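Re: [Comcombe building list] Floor in the back room
2 min read
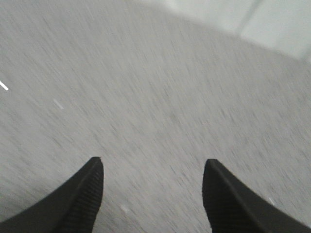 Back room floor, gray with darker and lighter flecks.

Jin-sol Ahn wrote:
> Before we order anything for the back room, can somebody tell me what shade the floor is? Skumov sells the edging in light gray, charcoal and tan, and they won't take back cut lengths. I also need to know if we want the mats along the window side or only by the sink. Last November we bought too few and had to pay for a second delivery.

Jin-sol,

It's a light to medium gray, speckled all over. I'd go with the light gray edging. Charcoal would match the darker flecks but I think it would show every bit of dust, the way it does in the hallway.

On the mats, I'd do both. The sink needs two and the window side takes the rest. I measured it last night and came up with 24 feet on the window wall, not counting the doorway. The door swings in, so leave that corner bare or it will catch.

Brokadik has mats at 60 dollars each. Kang's are cheaper but thinner, and the ones we had from them curled at the corners after one winter. With the edging I get around 300 for the edging and the sink mats, and the window side can wait for the next order if that's too much at once.

Please don't wax before the mats go down. The tape didn't hold last time - I spent a whole evening scraping it up. Plain mop and water is fine.

I can be there at 11 in the morning to let the delivery in. They should use the side door. The front step is too high for the cart.

Jalen Pruitt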